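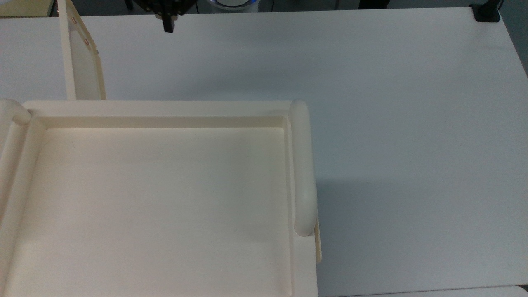

How often should you check that a robot arm still knows where its tray is? Every morning before the first run, and again after anyone has moved, wiped or leaned on the table.

I know how fussy that sounds, and when I started looking after the bench cell at Etavholm I thought so too. The supplier's leaflet says once a month, and for a while once a month is what we did (with a mug of tea in hand, if I'm truthful). Then in December we moved the cell to Clanstead, the table went down on a floor with a lean to it, and I lost two whole afternoons to a finger that kept landing 3 millimetres short of where it should. I blamed the arm. I blamed the software. I very nearly rang Trumon and ordered a new gripper, and all the while it was a table clamp that wanted half a turn!

So my view, for what it's worth, is that we spend far too much of our care on the clever end of these machines and far too little on the plain end. A tray with handles is a lovely thing to carry, but those same handles mean people will pick it up, and they will put it down again very nearly where it was. The arm can't be expected to forgive that. Give the tray a fixed corner to sit against, nip up the clamps, bring the finger down slowly to the same spot on the rim, and write the reading in a book. A paper one, please, kept by the cell.

The Jacobs people would sell you a sensor kit that does all this for 1,220 pounds, and I dare say it's very good. I'd still want somebody to put a hand on the table first and give it a gentle push.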